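Why Does a Faucet Drip?

Drip. Drip. Drip. You're in bed, lights out, and the bathroom sink won't quit. What's going on in there?

First, the water. It's always pushing. Even when the faucet is off! Water in your pipes is under pressure, so it wants out, all day and all night. The faucet's job is to hold it back.

Inside most older faucets there's a little rubber ring called a washer. Turn the handle off and the washer gets squashed down over a hole. Hole covered, water stopped. Easy.

But rubber gets tired. Squash it every day for years and it goes hard, or cracks, or gets a dent in it. Now theres a tiny gap. Water finds the gap. Drip.

Does one drip matter? Try this. Put a measuring cup under a drippy faucet before breakfast and look again at bedtime. Ours at home had 700 milliliters in it. That's almost 3 cups, from a faucet that was "off"! (We gave it to the tomatoes.)

How do grown-ups fix it? Like this:

Shut the little valve under the sink. No water coming, no flood.
Open the faucet to let out what's left.
Plug the drain. Tiny screws love drains.
Take off the handle, pull out the old washer, put in a new one the same size.
Handle back on. Valve open, slowly.

A quick one takes 10 minutes. A rusty one takes all afternoon and some grumbling.

What can you do? Lots. Hold the flashlight. Line up the parts on a towel in the order they came off, so they go back the right way round. And don't crank the handle super hard when you turn it off, that just wears teh washer out faster. Snug is enough.

Some newer faucets have no washer at all. They use two smooth discs that slide over each other. Those can drip too, just for different reasons. Another day!

Now go listen to your sinks.
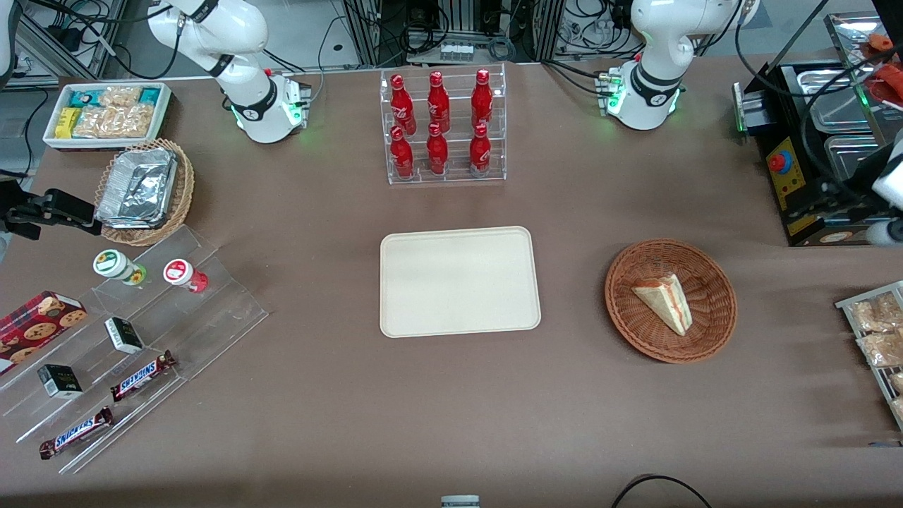
Cheng-en Chou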